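Musty smell from front loader, even with the drum empty

Posted by brundstead_lodger
October 22, 2023

Hi all, hoping someone can help. We moved into our flat in March and the washing machine came with it. It was fine to begin with, but for the last 3 weeks towels have been coming out smelling like a pond. I've wiped the glass and run a hot wash with nothing in, and it's back two loads later. Is it the machine or am I using too much liquid? I do pour it in a bit freely, I'll admit!

Replies

Prandska

Too much liquid, almost certainly, but clean the rubber first. Pull the grey gasket towards you and look in the fold at the bottom — mine had a hair grip, two coins and a layer of slime in there. Old cloth, warm water, drop of washing up liquid, and go right round behind the lip. 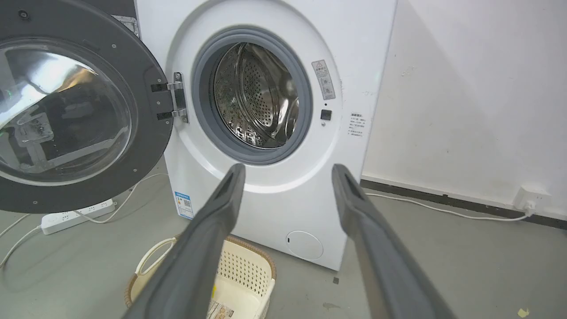
After that leave the door wide open whenever you're not using it, all the way back if you've got the space. I used to push mine to and leave a little gap, and the seal still went black. Then do an empty wash at 90 once a month with 100 g of soda crystals straight in the drum. Check your manual first if you've still got it. Oh, and take the drawer out and scrub the hole it lives in, it's grim.

Hamier

white vinegar. works every time

Snorradóttir

I'd go easy on the vinegar, our repair man reckoned it's hard on the rubber if you use it a lot. Have you done the filter? Ours hadn't been touched in 4 years and the smell was all coming from there. Put a tray and a towel down before you unscrew it — I didn't, and had to mop the whole kitchen.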